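Visit report: student manipulation project, Estholm technical college

The visit took place in January, on the second afternoon of the college's project week. I went for two reasons. Our own second-year course is due for a rewrite, and the Estholm group had published a short parts list in the fall that raised more questions than it answered. The notes that follow are in the order I took them, with some tidying.

The project room is on the ground floor of the Ornby building, past the machine shop. Visitors sign in at a desk by the loading door and are given a sheet with the room rules. Most of these are ordinary shop rules. One asks that phones be kept off the wireless network, which the students use to move recordings from the stations to storage. Transfers had been dropping out the week before and the cause had not been found.

The class runs for one semester and is open to students who have passed the introductory courses in mechanics and programming. Each team of 4 picks a household or office task, collects demonstrations of it by hand, trains a policy on those demonstrations, and runs the policy on one of the college's two arms in the last month. Teams are graded on the report and on the quality of the data set. Success on the arm counts for a small share of the grade. The instructor's notes say this was changed after the first year, when teams spent most of their time tuning the final run and handed in data that could not be used again.

The tasks this year were switches and plugs, folding, sorting small hardware, and closing containers of various kinds. I spent most of my time with the switches and plugs team, which calls its setup Padilla. I did not learn why.

The target for each team is 500 accepted demonstrations. Padilla had 285 on the day I was there, with a few weeks of collection left. A demonstration is rejected if the object leaves the marked area, if tracking of either hand is lost, or if the operator stops and starts over. Operators work in blocks of 10 and then trade places with the person reviewing. The team tried longer blocks early on and found that the later recordings in each block were faster and less careful, with more contact against the housing of the object.
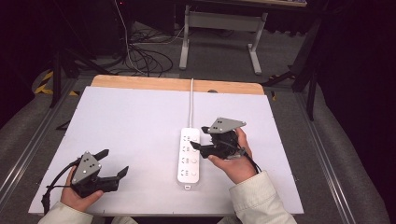 Object choice took up more of the team's planning than I had expected. They wanted something with small controls set close together, cheap enough to replace, and with enough variation between models to test whether a policy would carry over. They considered light switches mounted on a board, a desk phone, and a kitchen timer before settling on power strips. A strip with four outlets and a small round switch button beside each one gives four places to press and four to plug into within a short length, and the geometry repeats from one position to the next. The repetition is useful for collecting data and troublesome for training. An early policy could reach the row reliably but pressed the neighboring button in a large share of runs, and the team put this down to outlets that look alike at the resolution they were using. They have since raised the resolution and added an instruction label to each recording giving the position of the target.

The strips are not energized during collection. A cord may be present, but the far end has to be unplugged and checked by a second student before a block begins. I would copy this rule as written.

The grippers are the part of the project most likely to interest other colleges. They are held in the hand, one for each side, and the two fingers match the fingers fitted to the arms, so that what the operator can reach is close to what the arm can reach. The finger design is in its third version. The first was too blunt for buttons and the second flexed under side load. The drawings are shared inside the college under the name Custetti and I was told they would be released after grading. The top plate has a grid of holes so that trackers can be moved without reprinting the body. Teams had been moving them without writing it down, and one set of recordings from the folding team had to be thrown out for that reason. There is now a paper log at each station.

Cable handling is the weak point. Both grippers are wired, and in two-handed tasks the operator has to think about where the cables fall. One operator had started routing each cable toward the outside before every recording, and the others had picked it up. A wireless version was tried and set aside on account of timing drift between the two hands. The students want to return to it, but I doubt it will happen this semester.

I was allowed to record a short block myself. The grippers are lighter than they look. The difficulty is in depth: with no feeling at the fingertips, it is easy to stop short of a button or to push the whole strip along the table. Of my ten attempts, six were accepted. The usual figure for a new operator is higher, and I was told so.

The arm demonstration was scheduled for four o'clock and started late, after a calibration fault on the left arm. The right arm ran a policy trained on part of the Padilla data. It pressed the named button on the first two runs, missed on the third, and was stopped on the fourth when it approached at a poor angle. The students logged each run before resetting and did not repeat the failed ones for the visitors. I thought this was good practice.

Points for our own course:

Grade the data set separately, with the rejection rules fixed before collection starts.

Keep blocks short - ten recordings seems about right for work with small controls.

Log every change to a tracker or mount on paper at the station.

Budget for storage. The Estholm group used some 4 terabytes in the first half of the semester and had planned for half of that.

I have asked for the current finger drawings and the review checklist. The checklist arrived the following week and is filed with the course materials. The drawings are still outstanding.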